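Workshop Tips for a School Robot Club, From Someone Who Doubts Most of Them

Saoirse Mulcahy
12 February 2025

I help with the build side of a student robot club, and every season somebody hands me a list of tips off the internet. Most of them were written by people with a better room than ours. I have tried a good many. These are the ones I kept, with a few I threw out and why.

Keeping screws sorted

The usual advice is a drawer cabinet with a printed label on every drawer. We had one. Students in a hurry put a handful of mixed screws in the nearest drawer and shut it, and from then on the label was a lie. What works better is a muffin tin. Everything is in plain sight, so a wrong screw looks wrong. At the end of the session, pour each cup back into its own jar. Jam jars are fine. Wash the lids properly or they stick.

Magnetic bowls are good for one thing, which is holding the screws from the part you have open right now. Don't leave screwdrivers in them overnight unless you want the tips to pick up every bit of steel dust in the room.

Charging

I don't believe in the charging schedule taped to the wall. Ours was filled in for a week in August and never touched again. Put a strip of painter's tape on each battery and write on it when it came off the charger. Red rubber band around it means used. No band means ready. Caoimhe Breathnach thinks colored stickers would look neater and she is right, but stickers stay on when the battery is flat and that defeats the purpose.

Charge on a ceramic tile, away from paper, with a person in the room. That one I don't argue about.

Threadlocker

One small drop. Students have seen videos where the whole bolt is coated and they copy it. Then the wheel has to come off at a competition and it won't. Squeeze a little onto a scrap of card and dip the end of the bolt with a toothpick. Keep it off plastic, since some kinds will crack it.

Cleaning wheels

I was told to use a special cleaner, Demgate, sold for rubber rollers. It works. So does a damp rag with a bit of dish soap, and the rag costs nothing. Let the wheels dry all the way before you test, or you will spend the evening adjusting a program that had nothing wrong with it. Dog hair around the axle is the other thing to look for. A seam ripper from a sewing box gets it out faster than tweezers.

Cables

Zip ties are overrated. They get pulled too tight, they leave a sharp end, and every change means cutting them off near a wire you would like to keep. Hook-and-loop strip, cut into short lengths, does the same job and comes off by hand. Leave a loop of slack at each joint that moves, then move the arm through its full reach by hand before you switch anything on. We lost a sensor lead last year by skipping that.

Practice mats

You do not need the official mat for early practice. Joana Mendes laid ours out on the back of some old vinyl flooring with black electrical tape, and the line follower didn't know the difference. Tape lifts at the corners after a few weeks. Press it down with the back of a spoon. Before the event, though, borrow a real mat if you can. Sensors that behaved on our floor read quite differently on the printed one.

Room lighting matters more than the mat, in my opinion. Run the same program with the blinds open and then closed. If the robot only works one way, you have found out at home - much cheaper than finding out there.

Spending

A parent once offered to buy us a $300 tool kit. I asked for about $40 worth of decent hex drivers and a box of spare bolts instead, and we have used those every session since. Buy the two sizes you strip most often in pairs. 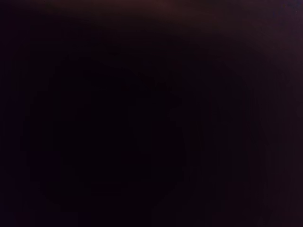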